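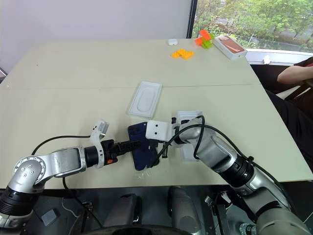
Two-arm station, left and right grippers on the phone, packaging tray behind.

Selecting a gripper for handling phones and molded trays at a two-arm station

Posted by Syafiqah Yusof, 07/06/2018

Our laboratory operates a tabletop station with two arms that face the same work surface. The task set consists of small consumer goods: a smartphone, a phone case, a white plastic packaging tray, an earbud case and a number of toy building blocks. We are required to recommend one gripper for both arms before the November purchasing round, and we would be grateful for advice from members who have completed a similar comparison.

The two candidates are the Pendon parallel gripper, which has narrow black fingers that close to a blunt tip, and the Droton unit, which has wider pads. Both are driven by the same controller, a Floltcombe four-channel model. Each gripper has been put through 80 cycles on each object. The Pendon performs well when the phone is already standing upright. It performs less well when a flat item must be lifted from the table, and the phone case is the most difficult of these. The Droton holds the phone firmly, but its pads are too thick to pass beneath the edge of the tray.

Our particular questions are as follows. Should the approach angle be changed before any fingers are replaced? Is it acceptable to pick up the case by its camera opening? And is a wrist camera sufficient for this work, or should a fixed overhead camera be added?

Reply from Setiawan Test Bench

Our group carried out a comparison of this type last year, and the following remarks are based on 1,360 recorded attempts with three sets of fingers. I would advise against replacing the fingers at this stage. In our records the larger share of failed picks came from the approach and only a small share from the shape of the tip.

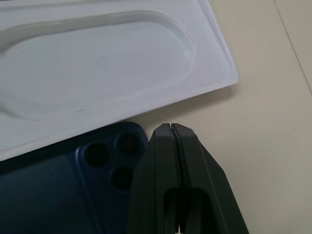
When a case lies flat with its back facing up, the closed tip should be brought down beside it first and the fingers opened only after the height has been confirmed. We set the final descent at 14 millimeters per second and did not find a benefit in going slower. Contact with the table should be detected through motor current if the controller permits it. The Floltcombe does permit it, although the setting is found under the service menu and is switched off when the unit is delivered.

With regard to the camera opening, it is acceptable for a soft case and should be avoided for a rigid one. One finger enters the opening and the other closes on the outer edge. The grip is off center, so the case will hang at an angle, and the second arm must be programmed to receive it in that position. If your procedure does not allow a transfer between arms, slide the case to the edge of the table and grip it there.

Packaging trays are a separate matter. The walls are thin and will bend under a force that is quite suitable for a phone. We reduced the grip force to 50 percent of the phone setting and gripped the raised rim. Please also note that a case placed close against a tray is often read as part of it by the vision software - we lost a full afternoon to this before the objects were spaced farther apart.

Reply from benchtop_marlow

Get the Pendon. We have had two of them for over a year and they have been fine. I have not used the other one. Check that the cable has enough slack at the wrist before you run anything long.

Reply from Automation Desk, East Annex

I agree in general with the first reply, with one reservation. Motor current is a dependable signal only after the gripper has been warmed up. On a cold start our readings were high enough to report contact before the tip had reached the table. Ten minutes of open and close motion removed the difficulty.

On the matter of cameras, a wrist camera is sufficient for the final approach but gives limited information about where the other arm is. Members who intend to work with both arms on one object should budget for a fixed camera as well. It need not be an expensive model. A white tray on a light table offers little contrast, and exposure should therefore be locked before trials begin, particularly where there is a window beside the station. Our own results from morning and afternoon could not be compared until this was done.

It would also assist other readers if Syafiqah Yusof could state which firmware is installed on the Floltcombe controller. The service menu was rearranged in a later release, and the contact setting may now appear under a different heading.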